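Halima Lukumay does not believe in the perfect cup

The first thing Halima Lukumay does when I sit down is move the menu out of my reach.

"You'll read it and then you'll taste what it says," she tells me. "Apricot, jasmine, brown sugar. Somebody typed that in an office."

She has been buying and roasting coffee for 17 years, first for a wholesaler called Gevmont and now for herself, in a narrow shop on the wrong side of the train tracks in Fultelcombe. I came because I had read that she runs blind tastings where paying customers regularly prefer the cheap bag to the expensive one. I wanted to know whether that was a stunt. I have sat through enough tastings to suspect that everybody in the room, including the person pouring, is making it up.

"Some of them are," she says. "I did. At Gevmont we had a sheet with words on it, and you circled words. If the boss circled cherry, we had all tasted cherry by lunch."

So is the whole thing nonsense? She takes a long time over that one. She says there are real differences between coffees, and that most people can pick them out if the cups are side by side. What she doubts is the language, and the prices that hang from it. A bag with a farm's name and three fruits on the label sells for double. She has sold those bags. She still sells a few.

I asked her if that bothered her.

"It bothers me in January when I do my taxes. Then I look at the rent and it bothers me less."

The tastings began as an argument with a customer who insisted he could always spot a coffee from a certain valley. She poured him 2 cups of the same thing and he picked a favorite. He didn't come back, she says, and he still owes her for a bag of filters. After that she started keeping a notebook, and the notebook now holds 1031 results, in pencil, with a column for what people said out loud and a column for what they marked down before anyone spoke. The columns do not agree very often.

I should say that I have not checked her numbers. She let me turn the pages but she wouldn't let me take it away, and a notebook kept by the person with the opinion is not proof of much. When I said so she nodded and told me to start my own.

What I did see was the effect of the cup. She poured me the same coffee in a thick mug and in a small cup with a saucer, and I would have sworn the second was brighter. I knew it was the same coffee. I watched it come out of the same pot.
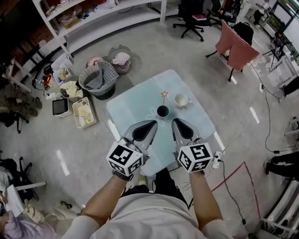

"And that's you, being careful," she said. "Think about a person who's on a date."

We moved on to machines, and here she got louder. Her old partner in the business, a man named Massawe, wanted to buy a Dustov, a grinder that cost more than her first car. The salesman talked for an hour about even particles. She asked him to grind a batch on the Dustov and a batch on her battered old one, and to taste them with his back turned.

"He said the conditions weren't right. I said, what conditions? It's a kitchen. People drink coffee in kitchens."

They didn't buy it. Massawe left the next spring to open a place of his own, on good terms according to her, and he has a Dustov on the counter. I called him afterward. He says the grinder is excellent and that Halima would argue with a kettle. He also says he has never done the test with his back turned, and doesn't plan to.

There are things she will defend, and I pushed her on these because they sounded to me like the same faith in a different hat. Fresh beans, for one. She says stale coffee is the one fault that everyone in her notebook catches. Then she admitted that "stale" in her tastings means beans left open for months, and that between one week and three weeks after roasting, people were guessing. The little roast dates stamped on her own bags? "They make people feel looked after," she said. I wrote that down and underlined it.

Water is the other. She filters hers, and she thinks the tap water in Fultelcombe tastes like a swimming pool. I had a glass of it and thought it was fine. We left that one alone.

I asked what she drinks at home. A supermarket blend, it seems, at six in the morning, out of a pot with a cracked lid, with milk and two sugars. She roasts for a living and can't be bothered before sunrise. In 2000, when she was new to all this, a teacher told her that sugar was for people who didn't like coffee, and she gave it up for years before noticing she missed it.

"Does it taste of anything?" I asked.

"Coffee and sugar."

I bought a bag on the way out. There were two on the shelf by the register, one plain and one with a farm's name and a drawing of a hill. I took the one with the hill. She rang it up without a word, and I have been drinking it this week, and I keep thinking I can taste plum. The plum is on the label, next to the hill. My wife, who hasn't seen the bag, says it tastes a bit burnt.

The next tasting is in October, at seven in the evening. Halima asks that people not wear perfume, though she says she has never been able to show that it matters.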